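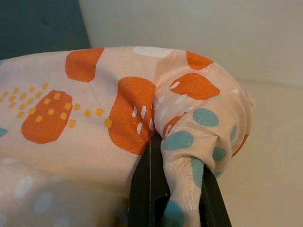 Wettersatelliten selbst empfangen: so klappt's mit der Antenne aus dem Baumarkt

Ich werde immer wieder gefragt, wie ich an meine Satellitenbilder komme, also schreibe ich es jetzt endlich mal ordentlich auf. Angefangen habe ich im September auf dem Balkon, mit einem geliehenen Empfänger von Leandro Mateos und ziemlich wenig Ahnung (die erste Aufnahme war ein grauer Streifen, ich war trotzdem begeistert!).

Was du brauchst

- einen SDR-Stick für USB, meiner ist ein Trivent
- zwei Alustäbe, je gut 53 cm lang, dazu eine Lüsterklemme
- ein Stück Koaxkabel mit passendem Stecker, so kurz wie möglich
- eine Holzlatte oder ein altes Stativ
- einen Laptop mit SDR-Programm, Decoder und Bahnvorhersage

Die Antenne

Das Ganze nennt sich V-Dipol und ist schneller gebaut als erklärt. Die beiden Stäbe kommen in die Lüsterklemme und werden zu einem V mit 120 Grad Öffnung gespreizt. An den einen Stab klemmst du den Innenleiter vom Koaxkabel, an den anderen das Geflecht. Pass auf, dass sich die beiden in der Klemme nicht berühren, genau das war nämlich der Grund für meinen grauen Streifen. Dann die Klemme auf die Latte schrauben und das V waagerecht ausrichten, Öffnung nach Norden oder Süden. Meine Satelliten ziehen auf polaren Bahnen drüber, deshalb passt das ganz gut.

Den Überflug abpassen

Trag im Vorhersageprogramm deinen Standort ein und such dir einen Durchgang aus, der über 60 Grad hoch kommt. Die flachen lohnen sich am Anfang nicht, da steht immer irgendein Haus im Weg. Stell die Uhr am Laptop vorher neu, und hol dir frische Bahndaten! Ich hatte einmal wochenalte drin und habe brav auf einen Satelliten gewartet, der längst durch war.

Aufnehmen

Ich arbeite mit den russischen Meteor-Satelliten, die senden im Bereich um 137 MHz. Welche Frequenz gerade aktiv ist, schaust du am besten kurz vorher nach, das ändert sich gelegentlich. Stick einstecken, Frequenz einstellen, Verstärkung erst mal auf die Mitte. Drei Minuten vor dem Aufgang starte ich die Aufnahme und lasse sie einfach laufen, bis das Signal im Rauschen verschwindet. Im Wasserfall siehst du dann einen breiten, gleichmäßigen Buckel. Wenn stattdessen überall Striche auftauchen, ist die Verstärkung zu hoch oder ein Netzteil in der Nähe stört. Bei mir war es das Ladegerät vom Laptop, seitdem läuft er beim Empfang auf Akku.

Dekodieren

Die Aufnahme in den Decoder laden, den richtigen Satelliten auswählen, starten, Tee holen. Lücken am oberen und unteren Bildrand sind normal, da stand der Satellit noch zu tief. Bei Lücken mittendrin würde ich zuerst die Klemme nachziehen und dann das Kabel tauschen. Aitana Echevarría hat mir noch zu einem Filter vor dem Stick geraten, den probiere ich als Nächstes aus und trage das Ergebnis hier nach.

Zuletzt aktualisiert: September

Ähnliche Beiträge
Bahndaten lesen für Einsteiger
Trivent oder Kikuchi: zwei SDR-Sticks im Alltag
Die ISS mit dem Handfunkgerät hören
Gastbeitrag von Benito Requena: Drehbare Antenne im Eigenbau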